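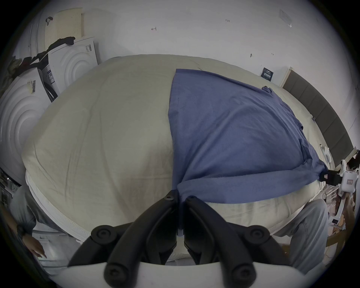 **Folding on a Bed or on a Table: Household Textiles Project, Clindham College**

Submitted 02/11/2019

## Background

Most folding guides tell the reader to work on a large, firm, flat surface. In a small flat the only large surface is often the bed. Our project looked at whether a T-shirt folded on a bed comes out worse than one folded on a table, and which part of the job causes the trouble.

The question came from a laundry diary we kept in July as part of the summer reading. Nearly all the folding in it was done on beds, and the most common complaint was a shirt that looked fine when folded and came out of the drawer with a crease across the front.

## Method

We made 200 folds in all, half on a bed and half on a table. The shirts were short-sleeved, washed at the same setting and dried on a rack. Each one was dropped on the surface in a heap, opened out, smoothed and then folded by one of four methods:

- sides in, then in half
- sides in, then in thirds
- in half lengthways, then rolled
- the shop fold, using the Sternon folding board

A fold was marked as failed if the edges were more than two fingers apart or if there was a visible crease across the chest. Failed folds were opened out and done again, but only the first attempt went into the results.

We set a limit of 40 seconds for each fold, including the opening out. This was generous on the table. On the bed it was sometimes tight.

## Opening out

This stage took longer than we had planned for. A shirt dropped in a heap on bedding has to be pulled out by its corners, and the padding gives way when it is pressed. If only one corner is pulled, the cloth between that corner and the rest goes into long folds, and the far side stays bunched.

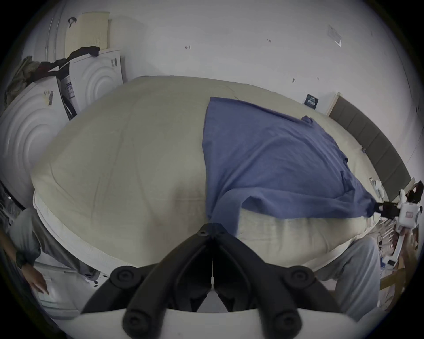
*Figure 1. Blue cloth on the bed, partly spread and partly bunched, with the lower right corner pulled taut.*

Two points of hold worked better than one. With one near the hem and the other near the shoulder, the cloth could be drawn out without twisting. Holding it by a sleeve was the worst choice -- the sleeve stretched and the body stayed where it was.

## Smoothing

On the table, one pass with a flat hand from the collar to the hem was enough. On the bed the same pass pushed the wrinkles along and the hem tended to roll under. We found it better to lift the hem clear, pull it lightly and lay it down again.

Uneven bedding made things harder. Where part of a shirt lies over a raised area, it needs to be moved or the bedding flattened first.
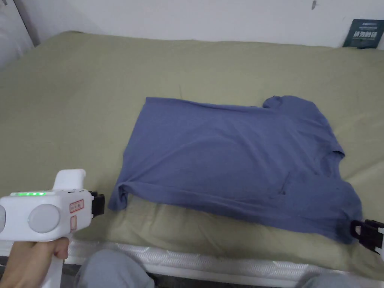
*Figure 2. Blue T-shirt laid out on the bed. The left end is turned under and the lower half rests on a bulge in the bedding.*

## Results

Of the 200 folds, 57 failed. Most of the failures were on the bed, and most of those were creases across the chest, not uneven edges. Rolling gave the fewest failures on either surface. The Sternon board made little difference on the table and was awkward on the bed, as it tipped when one side was lifted.

## Problems and further work

Drying was not well controlled. Shirts from the middle of the rack were stiffer than those at the ends, and we did not record which was which. We also used only one mattress, a soft one. The Manninen guide to home laundry suggests laying a stiff board over the bed, and the Farport group plans to try this next term with the same shirts and the same time limit.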